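The Tollton Grip
by Ottavio Bellini

By April we had two pairs of hand grippers left on the list, the Ritar and the Donati, and Dreltport wanted an answer before lunch. I had the umbrella. Marta had the timer.

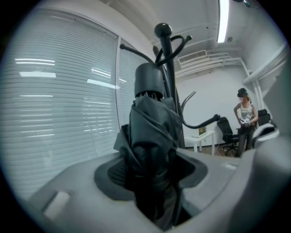
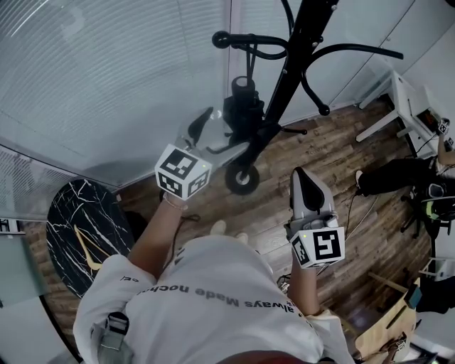 Dreltport Quarterly, page 111

"Hook it, unhook it, hook it again," Marta said. "Same as yesterday."

I had done it 300 times with the Ritar. My wrists knew the coat rack better than I did. The Donati was lighter and its jaws closed sooner, and I kept arriving early, squeezing cloth when I wanted the shaft.

"You're fighting it," she said.

"It's fighting me."

She wrote that down. She wrote everything down. The sheet from Tollton had 2,351 rows, and each had a column for remarks that the office never read.

I tried slower. The fabric bunched, the tip swung past the hook, came back and caught. I let go. It hung there.

"Time?" I asked.

"Worse than the Ritar."

"By much?"

"Two seconds."

I took it down and did it again, and then again, and the two seconds went away. Marta stopped reading me the numbers. Around eleven the phone rang and she told Dreltport we needed the afternoon.

"Which one do you like?" she asked after she hung up.

I said I'd tell her when my hands stopped hurting. She put that in the remarks too.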